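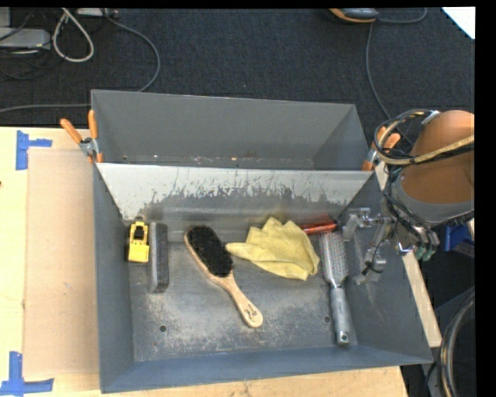
Odds and Ends: Sorting the Small Stuff

It is January again, and with it comes the part of the year when the Plindavano Reuse Room gives its shelves a good going-over. Those of you who have been reading this newsletter for a while will remember that last winter we tackled the linens, and the winter before that it was the kitchen drawers (I am still finding melon ballers). This time we have turned our attention to what we have always called the odds and ends, meaning everything that is too small for a shelf, too good to throw out, and not enough like its neighbors to have a place of its own.

I have a soft spot for this category, I admit. A donated sofa is a donated sofa, and you know what to do with it. But tip out a grocery bag from somebody's hall closet and you get a yellow toy vehicle, a brush with black bristles and a wooden handle, a hairbrush, a yellow cloth glove and something red and shiny lying at the back, and every one of those needs to go somewhere different. Multiply that by all the bags that come in after the holidays and you will see why we have been drinking so much coffee.

We are doing the sorting in gray metal bins, set out on a pale wood table, one bin behind the other. The front one takes whatever has just come out of the bag, and the one behind it stays empty until we have decided what is going into it. They are not handsome, and the front one has a band of scratches along the back wall that no amount of polish is going to help, but they wipe clean in a moment and you can drop a hammer in one without feeling bad about it. Before we had them we used cardboard boxes, and the bottoms went soft, and I will spare you the story of the shampoo.

The way we sort now is very simple, and several of you have asked about it for your own homes, so I will set it down as well as I can.

Spread everything out first. I know it is tempting to reach in and pull out the easy things, but if you lay the whole lot flat on the bottom of the bin with a little room between the pieces, you see what you have much sooner. Small things like to hide under gloves.

Brushes come next, and they deserve a paragraph to themselves because we get so many. Brushes with wooden handles go to the household shelf if the bristles are still standing up well and the wood has no splits. Wipe the wood with a damp cloth and dry it right away, and please don't leave it soaking in the sink, however grubby it looks. A drop of plain mineral oil rubbed into a dry handle does wonders. If the bristles are dark it is hard to see dust in them, so give the brush a few firm taps against the side of the trash can and look at what comes out.

Hairbrushes are another matter. We are fussy about them, and I think rightly so. We only put out the ones that can be washed all the way through — warm water, a little dish soap, an old comb dragged along the rows, and then bristles down on a towel overnight. Ones with a hole in the end of the handle can be hung on a hook, and they sell faster that way than they ever do lying in a basket. Padded ones hold water inside, so give them an extra day. Anything we can't get properly clean goes to the folks at Grikau Pet Rescue, whose dogs have never complained.

Gloves we keep even when they arrive alone. I used to throw the single ones out, and then the other half of a pair would turn up two weeks later in a coat pocket and I would want to kick something. So now there is a string along the back wall with clothespins on it, and every lonely glove gets a clothespin until spring. Cloth ones that never find a partner are perfectly good for dusting blinds. Put it on your hand, run your fingers along the slats, and turn it over when it gets dirty.

Toys go to the children's corner after a wash. Toy cars and trucks get a quick roll across the table to see whether the wheels turn, and the wheels get a going-over with an old toothbrush, as that is where the carpet fluff collects. The little ones go in the jar by the register, where any child who comes in may choose one to take home. We have kept up the jar for years and I hope we always will.

Then there is the group I can only call blocks and lumps: erasers, sharpening stones, sanding blocks, pieces of who knows what. A long gray block with rounded corners might be any number of things, and guessing has got us into trouble before. If two of us look at it and neither is sure, it goes on the windowsill with a slip of paper under it that says "What am I?" Customers love the windowsill. Last year it solved nearly everything we put there, and one gentleman came in every week simply to see what was new.

Anything cylindrical, shiny or with a cap gets picked up and looked at properly before it is put anywhere. Read the label if there is one. Batteries come out of whatever they are in, and half-used cosmetics and cleaning products can't be sold, so those are set aside for the drop-off at the Amoah Street depot.

By our own tally the room passed along 3000 small items last year, which I had to read twice. We would love to do better this year, and there is still plenty of space at the sorting table if you have a free morning. We start at 9:30, the kettle is on by then, and the floor is carpeted, so your feet won't get cold. If you are dropping off, please tie your bags at the top and keep glass separate from everything else.

We are also short of clothespins.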